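Guitar String Tricks I've Stopped Believing

11/02/2021
By Girish Vishwakarma

Boiling old bass strings is supposed to bring them back.
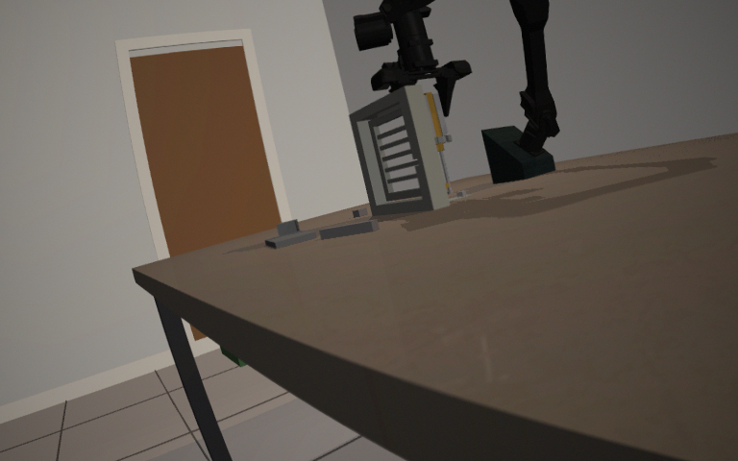 I gave mine 14 minutes in the pot and got 2 gigs out of them before they went dull again. Wiping them down after a set does more, and you keep your saucepan. As for lemon oil on a maple neck, the finish is sealed, so I don't see where the oil is meant to go. A damp cloth is fine. I'm also not sold on $60 cable cleaner. Try unplugging and replugging the jack first.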